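Flukitz (student robotics club)

From the Stodbridge student societies wiki

Flukitz is a student robotics club in Stodbridge, best known for its bag handling project and for the yearly Pesonen Cup, which it hosts each November. Members work on small robot arms and the grippers that go on them. The club has 49 members, most of them in their first or second year of study.

Contents
Name and origins
Membership and meetings
The bag project
Equipment
Pesonen Cup
Reception
See also

Name and origins

Started as an evening class in basic electronics. The class ran for two terms, then lost its room, and the people still turning up carried on as a club. The name was made up in the first meeting and has no meaning in any language the members knew of. Early paperwork spells it Flukits, and so does the sign on the storage cupboard, which was never changed.

First projects were line followers and a sorting machine for bottle caps. The sorting machine worked for one open evening and was then taken apart for its motors. Arms came later, after a grant of £2000 from the Amel fund, which pays for student building work in the town. The grant had to be spent inside a year. Most went on motors and aluminium, the rest on cable, tape and a new set of hex keys.

Membership and meetings

Open to any student in Stodbridge, no experience needed. Meetings start at 6 pm and finish when the building closes. New members do a short bench course first – crimping, soldering, reading a wiring diagram, how to stop an arm in a hurry – and then join one of the working groups:

Arms and frames
Grippers
Software
Cup (runs in autumn only)

Members can be in more than one group and many are. The software group is the largest and is usualy short of desks.

The bag project

The main work of the club at present. The aim is to get an arm to take hold of soft, tied bags and the small packaging bits that go with them, things that bend, crumple or slide when touched. Hard blocks and tins were covered in an earlier project and are now used only for teaching.

The group chose bags after a poor Cup result, when the club's entry managed every rigid item and none of the soft ones. A bag gives way under the fingers. Clear plastic is harder again, as the arm's camera picks up highlights on the creases and whatever is behind the film as well.

Work goes in sets of 20 tries. The arm is driven by hand for a whole set, the set is looked over by two members, then the software group uses it for training. Tries are kept even when they go badly. Things on the table get moved between sets so that the arm does not simply learn one spot.

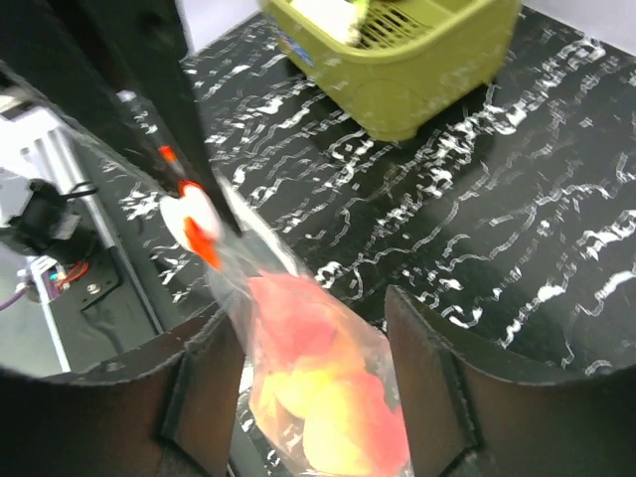 Clear bag with a knotted top, between the gripper fingers. 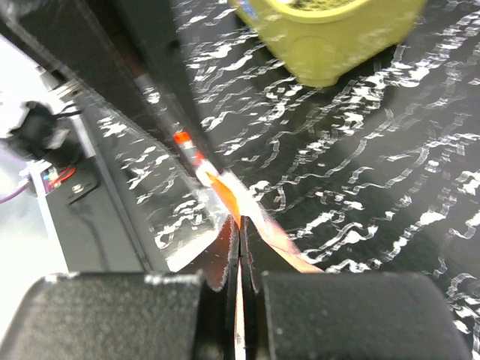

Thin items

Strips, ties and tags were added to the project in its second term. These need a diffrent approach from bags. With a bag there is plenty to close on and the question is how much to squeeze; with a strip the tips have to meet in the right place, and a small error in height means they close on nothing or press into the table. The gripper group spent most of a term on tip shape alone. Several sets were printed, numbered and put in a tin. Numbers four and seven are still argued over.

Current rules for thin items:

Approach slowly, last part by hand only
One item per try
No second grab if the first one slips – end the try and reset
Note which tips are fitted before starting

The last rule was brought in after a full evening of tries could not be used, no one having written down the tips.

Equipment

The club keeps its working arms on fixed benches, with a spare in parts. Frames are aluminium profile, easy to cut and easy to change. Wiring is left open on purpose so new members can trace it. Tidied before the Cup, untidy again soon after.

Fingers are made in the workshop and swapped often. Each arm also has a small camera near the gripper. Software is written by members and shared with two other clubs in the region. The manual is out of date in places, mainly the section on calibration, and a rewrite has been planned for some time.

Pesonen Cup

One-day contest for student teams, held at Stodbridge in November. Each team has 15 minutes to move a mixed group of items from a table to a tray with one arm. Items are not announced beforehand. Points for each item placed, points off for drops and for any item squashed or torn.

Soft items were brought into the contest two years after it began and now make up half of the total. Flukitz enters its own team but does not pick the items; that job passes to a visiting club each year. The host team has won once.

Reception

The bag project was shown at the Amel fund's open evening, where visitors could drive an arm themselves. The queue was long and the session ran over. Some members of the club have said the work takes too much bench time from other projects, and a smaller group has gone back to wheeled robots, meeting separately at lunchtime.

See also

Pesonen Cup rules
Amel fund, past grants
List of student societies in Stodbridge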